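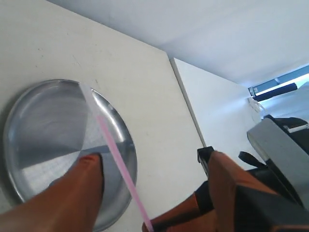

Herico opened its Grarka automation lab to visitors on 16 September 2018, with a two-arm cell handling drinking straws over a round metal tray as the main demonstration. Sessions ran for 12 minutes each, and visitors could stay at the table between runs to ask about the setup.

The task is a narrow one. An arm has to hold a thin plastic straw and place it in a shallow, polished tray without crushing it. Straws deform under light pressure, and a reflective tray gives the wrist camera a poor background — highlights move whenever the arm does. Herico says the cell has logged 1,940 placements since it was assembled in August, first on a matte tray and then on the bright one.

Grip force is set in software by Nudurix, the lab's control package, and was left unchanged for all of the public sessions.
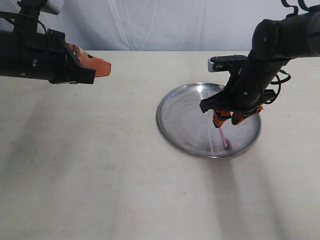
Lai-ching Kwok asked whether the same settings would carry over to paper straws, which soften when damp, and said she would want to see a mixed batch before drawing any conclusions about food packing. Herico has not tested paper. It plans to do so once the present series reaches its end, and will publish the force settings with the results.

Other questions dealt with cycle time and fingertip wear. The lab replaces fingertips after every 1,000 placements, whatever their condition, and keeps the old sets for measurement.

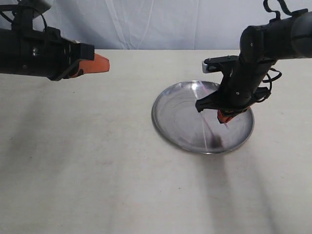
Cycle time was not quoted. The arms run below their rated speed whenever visitors are in the room, and Herico considers figures taken under those conditions to be of little use. A written summary of the test method can be requested from the lab. The next open day will have 3 sessions in the morning only, with places assigned in order of registration.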